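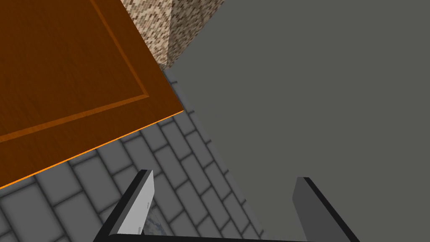 The Garkia hand-crank ice crusher has been on my counter since September, and I've used it for juleps, swizzles and the odd tiki drink. A full hopper takes 14 turns and fills two rocks glasses. The crush is even on the coarse setting and slushy on the fine one.

The suction base holds well on stone and poorly on tile. Ditow's older model had a clamp, and I miss it.

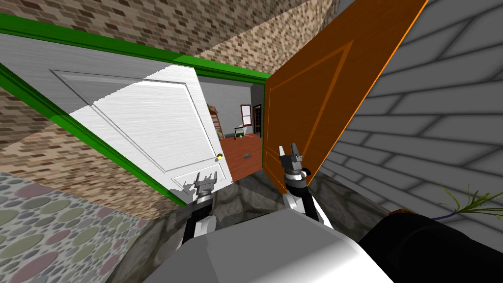
A white door and an orange door at the green-framed doorway.

Cleanup is easy if you do it right away. The blades lift out in one piece.

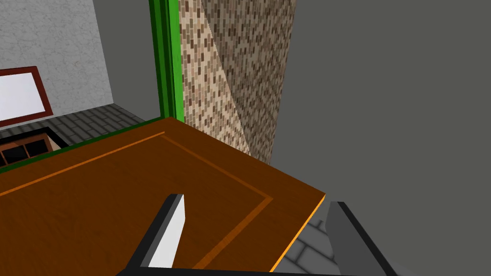 The crusher comes in steel or a painted finish. I bought the painted one, and it has chipped near the spout. Ngui sells a version in a warm reddish-brown, much like the wood panel here, and that would hide bar stains better than my white. 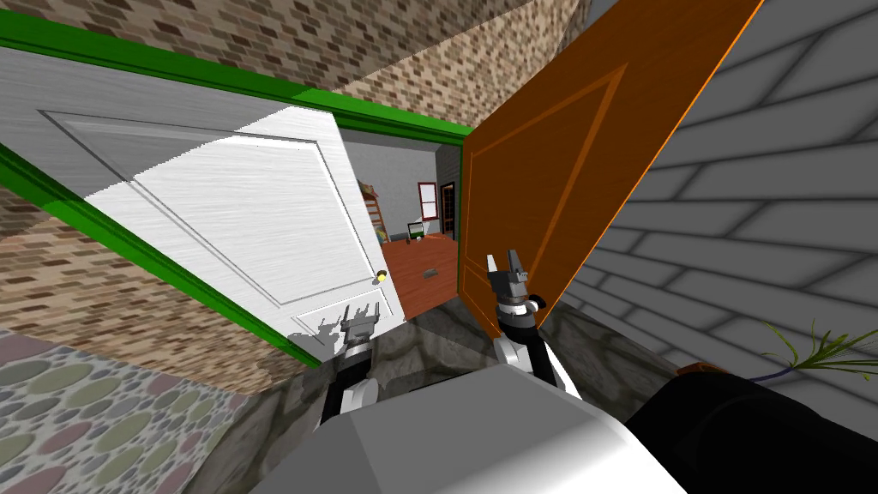
By Mereana Kingi | December 16, 2023

The lid is the weak point. It pops up when large cubes jam, so keep a hand on it. I'd still buy it again for a home bar.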